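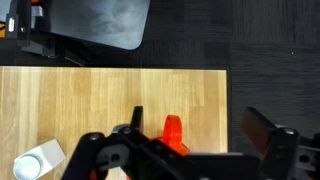 **mapleandrye**
I have fallen all the way down the wood oiling hole and I'm so happy there! It started in January 2021 with one sad, gray board from my aunt's kitchen, and now I look at every spoon and rolling pin in the house and wonder if it needs a drink. Light wood is my favorite to work on – a pale board like the one up top, set on something dark, shows you every dull patch and every streak you left behind. My routine is plain mineral oil, a heavy coat at night, wipe in the morning, then a soft wax a day later. I do the boards every month and the big pieces when they start to look thirsty. What is everybody else using? I keep hearing about tung oil and I want to be talked into it.

Print | E-mail

**dovetail_dan**
Consider yourself talked into it. Mineral oil never hardens. It sits in the wood for a while, then it washes out and you do the whole thing over. Pure tung oil cures, and once it has cured you can leave the board alone for a long time. Read the can, though. Plenty of "tung oil finish" has hardly any tung oil in it. I get mine from Gaveron and thin the first coat half and half with citrus solvent.

**PicklesMcGee**
Dan, how long before you can cut a tomato on it? Last time I asked you this you said a month. I can't give up my board for a month, I have kids!

**dovetail_dan**
Still a month. Buy a second board.

**mapleandrye**
Ha, I do have a second board. I have a few too many boards, if you ask my husband. My worry is more the smell. Does it go away?

**cguzman_bakes**
Consuelo Guzmán here, I used to post under my old bakery login. The smell is nutty and it does fade, I rather like it. But I'm going to stick up for mineral oil. We had a long maple bench at the bakery that got scraped down every night and oiled every week, and it was gorgeous. Washing out isn't a problem if you enjoy putting it back in! Five minutes with a rag and the grain comes up like new. If you cure a finish and then scratch through it, you have more work ahead of you.

I treat my tables at home the same way. With butcher block you get all those strips side by side, and some of them soak up oil much faster than their neighbors, so I go back over the greedy ones after an hour.
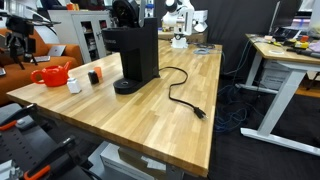 The other thing I'd say is to do both faces, every time. People oil the top because it's the side they look at, and then they write in here asking why the board rocks. The ends want more than the faces do. I stand mine on edge overnight so air gets to both sides.

**dovetail_dan**
I agree on both faces and on the ends. I don't agree on the scratches. You can rub fresh tung oil right into a scratch, no stripping, no sanding. It's not varnish.

**cguzman_bakes**
Fair enough, I was thinking of the harder stuff. I still wouldn't wait a month.

**oldrivermill**
Has anyone tried Kirnum board wax? My daughter gave me a tin in March and I went through the whole thing. It's stiff in a cold kitchen, so I set the tin in a bowl of warm water first. Goes on like butter after that. I did eight spoons and a salad bowl in one evening and had a wonderful time.

**PicklesMcGee**
I melt my own. One part beeswax to four parts mineral oil, in a jar, in a pan of water. Way cheaper than a tin and you can make it softer if you like.

**mapleandrye**
Pickles, I'm making that this weekend! Do you grate the wax or throw it in whole?

**PicklesMcGee**
Pellets. I grated a block once and I was picking wax off the grater for ages.

**dovetail_dan**
One last thing for anybody going my way – lay used rags out flat outdoors until they're stiff. Don't ball them up in the trash. Drying oils heat up as they cure and a pile of rags can catch fire.

**mapleandrye**
Good to know, thank you! OK, here's my plan. Tung on the big walnut board, since it mostly holds cheese, and Pickles' mix on everything that sees a knife. I'll report back in a month, Dan.

**oldrivermill**
Put some on the knife handles too, if they're wood.

Print | E-mail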